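4. Fitting and testing the Tutemell heat alarm

Read this section before you open the battery compartment. The heat alarm is meant for kitchens, laundry rooms and garages. It does not replace the smoke alarms in your hallway and bedrooms.

4.1 Choosing a position

1. Fix the alarm to the ceiling, as near to the middle of the room as you can.
2. Keep it at least 62 cm from any light fitting or wall.
3. Do not fit it directly over a hob, tumble dryer or boiler.

Caution: Use a stepladder on a level floor. Do not stand on a worktop, chair or appliance. Ask someone to hold the ladder if the ceiling is high.

4.2 Fixing the base plate

1. Hold the base plate against the ceiling and mark the two screw holes.
2. Check for cables and pipes, then drill to a depth of 14 mm using the 6 mm bit.
3. Push in the wall plugs and screw the plate down firmly.
4. Fit the battery. The alarm will not lock on to the plate without one.
5. Turn the alarm clockwise until it clicks.

Note: In a laundry room, leave a clear space between the dryer and anything that could catch fire. Fold clothes on a separate table and do not leave them piled on the machine. Clean the lint filter after every load. 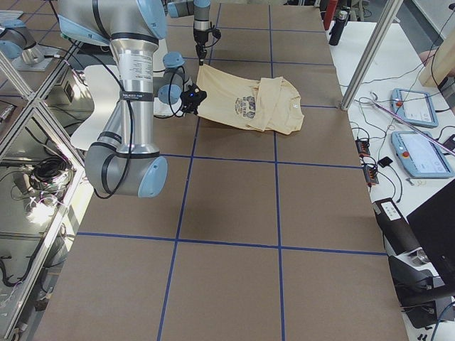

4.3 Testing

1. Press and hold the test button until the alarm sounds.
2. Let go. The sound stops within seven seconds.
3. Go to the furthest bedroom, shut the door and have someone test it again. If you cannot hear it clearly, fit a linked alarm nearby (see section 6).

Test the alarm once a week. Wipe the cover with a dry cloth every May, or sooner if dust builds up. Do not paint it or use spray cleaners on it.

Caution: If the alarm sounds and you have not pressed the button, get everyone out and call the fire service from outside.

Section revised November 23, 2022. Checked by Yuk-lan Kwan.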